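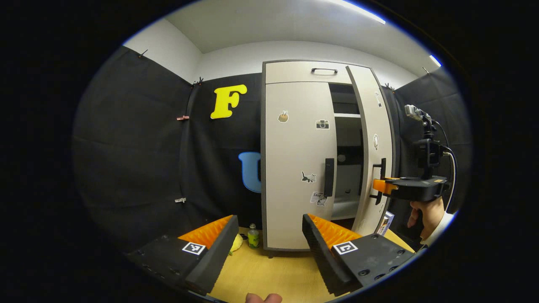

The sample swap at Motero is open again from this Wednesday, and this time we ask members to read the label rules before they come. In spring we received 252 small containers of home-made cordials and herb oils, and many of them had no date and no list of ingredients. A small green bottle with a silver cap and a printed label, like the one on the light wooden table, is easy for everybody to handle. Handwritten labels are also fine - only please use a pen that does not run when it gets oily.

Each member can bring up to 12 bottles and take home the same number. Nuts, mustard and celery must be written in capital letters. Oils with fresh garlic we cannot accept, also not from members who have made them for many years.

The tasting table from Idari will be in the back hall until 3 in the afternoon. Empty bottles can be returned at the side door on Ďurica street, where the boxes are marked by size. If you need printed labels, write to the Plultelico office before Wednesday and say how many sheets you want.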